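Notebook, Pluvo returns bench. December, 14:20

Carried on with the staffing question from the Camora trial. The cell is meant to take over first handling of returned knitwear, leaving grading and repair to the bench staff. Target is 300 pieces a shift. Best shift so far is 228, with 3 stops that needed a person at the guard.

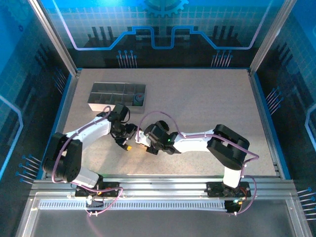

Graziella Testa now logs every stop herself and wants the job written into her grade before January. I agree. Her old sheet had one line per carton; the new one has one per stop, with cause and time to restart. She spends less of the shift standing and more of it reading logs. Two of the bench staff have asked for the same training. The other two would prefer to stay on repair, and Arkano's rota can allow that until we pass 1000 pieces a week.
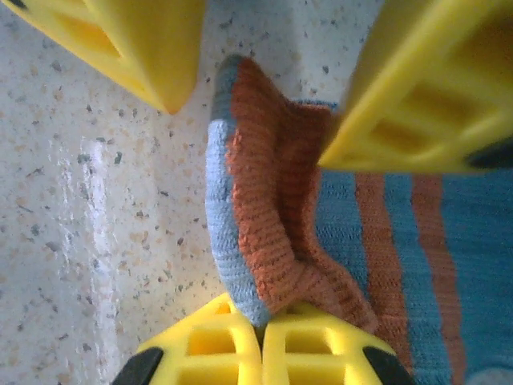 Stop causes need better names. "Bad pick" covers too much and the bench staff each use it differently. Proposed split: missed edge, double layer, slipped, other. Folded knits should get their own note under double layer. With blue and orange stripes and a thick rolled edge standing up beside the flat part, the operator has to judge whether the fingers are on one thickness or two, and the log should say which was assumed.

To do: send the split to Greco for the log screen. Ask Graziella for last week's sheets. Rota draft still open.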